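Floreo Guest House – opening-up safety check, with my comments
Last done: May 29, 2022

I do this walk-round before the summer bookings start, and I type it up the same evening while I can still read my own handwriting. If you stay with us you're welcome to read it too. I never mind people knowing what we look at!

FRONT STEPS AND PORCH
Handrail firm: Yes. I hung off it with my full weight, so I'm happy.
Steps even: Third one up still rocks a bit at the left. Needs bedding in again before the first guests come.
Porch light on sensor: Yes, though it takes its time. I'd like it quicker for people arriving late off the Mostulside road with bags in both hands.

HALL AND STAIRS
Smoke alarms tested: All fine, and very loud.
Stair carpet: Fixed down well except at the turn, where I could lift the edge with my toe. Marked as URGENT. I've put a strip of tape on it for now, and I know tape isn't a repair.
Fire door to the kitchen: Closes on its own from halfway open but sticks if it's only open a crack. Closer wants adjusting.
Escape plan on the wall: Present, but it still shows the old linen cupboard. New copy to print.

BEDROOMS
Window catches: All good at the back. The Garden Room catch is stiff and I pinched my thumb in it, so oil, please (note to self).
Hot tap temperature: Fine everywhere.
Wardrobes fixed to wall: Yes, including the big old painted one that weighs as much as a horse.
Kettles and leads: No frayed leads. One kettle lid doesn't click shut, so that one's gone in the bin.
Bedside lamps: The Morelico lamps look lovely but they get warm under the shade. I've moved them away from the curtains and I'll only put low-watt bulbs in.
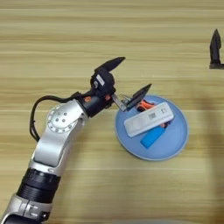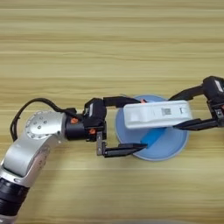

Wooden tabletop, pale blue tableware.

BREAKFAST ROOM AND KITCHEN
Fire blanket: On its hook and easy to reach.
Extinguisher: In date, pin in place, gauge in the green.
Fridge: Cold enough, door seal wiped. There's a small split at the bottom corner of the seal that I'll keep an eye on.
Toaster: Crumb tray emptied. Goodness me, the crumbs.
First aid box: Out of the small plasters again. The quote from Metwally for a wall-mounted box was about £400 with all the refills, and I'm still thinking that one over – it does seem a lot for plasters.

GARDEN
Path lights: 3 not working, all down by the gate.
Pond cover: Sound, no gaps at the rim.
Bench: One slat soft at the end. Bench turned to face the wall until it's mended so that people don't sit on it.

STILL TO DO
Stair carpet at the turn (first!)
Rocking step
Kitchen door closer
Path lights by the gate
Plasters
Bench slat
New escape plan for the hall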